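Workbench trays, small parts and other stuff I keep getting asked about

1 Nov 2018

Quick one this week, the garage is half torn apart and I've got the tire guy coming. A few of you wrote in after the drawer liner post wanting to know what I do with the small pieces on the bench. Blocks, pegs, spacers, offcuts, the lot. So, tips. No particular order.

Trays first. Get a tray with sides. Any tray. Baking sheet, old cafeteria tray, the bottom of a boot tray if it's clean. Small pieces go in the tray the minute they come out of the bag or off the saw, and the tray stays put. I lost most of a Saturday in February looking for a spacer that had rolled under the freezer.

Colour matters more than you'd think. White pieces on a dark bench top, you see them right away. White pieces on a white bench, forget it. My bench is painted flat black now, leftover stove paint, two coats. Garnet Grewal did his dark green and says same thing. If you don't want to paint, a dark rubber mat from the automotive aisle does fine. Cut to size with a utility knife and a straightedge, score it twice, don't try to go through in one pass.

Stand the tall ones up. Lying down they roll, or they hide the short ones. Upright you can grab one without knocking its neighbour, if you leave finger room between. Put the tallest toward the back corner and work forward. A wider base stays put better than a skinny one, obviously, so if you're making your own pegs leave some meat at the bottom.

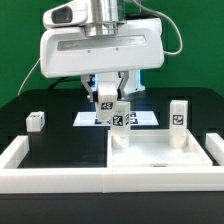

Leave a gap big enough for your whole hand, not just the piece. Measure your knuckles. I mean it. I set my first tray up so tight I needed pliers to get anything out of the back row.

Labels. Put them on the front face, halfway up, all facing the same way. Not on top. Tops get dusty and you can't read them from the stool. If a piece gets turned around a lot, put one on the side too. I print mine plain black on white, nothing fancy, and square ones seem to peel less then the long skinny ones. Wipe the piece with rubbing alcohol first, let it dry, press the corners down with your thumbnail. Glossy tape over top if it's going to see oil.

Colleen Hiebert asked about masking tape and marker. Fine for a week. After a winter in an unheated garage the tape goes crispy and leaves gunk. Vegetable oil on a rag takes the gunk off, then dish soap, then you start over with proper labels.

Number or name? I do numbers. The list is taped inside the cupboard door, goes up to 126 at the moment and most of that is hinges. Lise Robichaud does names because her kids use the bench and "they are never going to look at your list". Fair.

Odd ones out. There's always one that doesn't belong with the rest, too short or left over from another job. Keep it off the tray. Side of the bench, its own spot. Toss it in with the others and you'll pick it up by mistake every single time.

Cords. Big loops hanging off the back are ok as long as they stay above elbow height and don't cross the tray. Thin ones are worse than thick ones, they snag without you noticing. Velcro strap every 12 inches or so on anything running down to the bench. No zip ties, you'll only be cutting them off next month.

Lighting. One light behind, one in front and a bit left if you're right handed. With only the back light you're working in your own tray's shadow. I've got a Gellberg clamp lamp, had it forever, the spring is going but it holds.

Cleaning the tray. Empty it completly once a month. Everything out, wipe, everything back. Dust sits in the corners and then nothing stands straight. An old paintbrush gets in there better than a cloth. Don't blow on it, you'll be wearing it.

Stacking. Two high is plenty for anything narrow. Line up the faces, let go slowly. If it wobbles take it down, don't nudge it. Ghislain Lévesque puts a dab of museum putty between his and I have started doing the same on the shelf over the vise.

Where to get trays: the Turcotte hardware on the highway had deep ones on the clearance rack, $28 for the large, which is too much, but the small is decent. Astby make a shallow one with a lip I don't care for, the lip catches your sleeve. Thrift store is still your best bet. Check the bottom sits flat before you pay, press on each corner.

Oh and Kirsten Cormier, re your question on swollen drawer fronts: candle stub on the runners, then sand a hair off the top edge if it's still sticking. Wait for dry weather before you sand or you'll take off too much.

Next time it's snow shovels and why I wax mine. Send me your jar lid fixes if you've got any, I have room for a couple more.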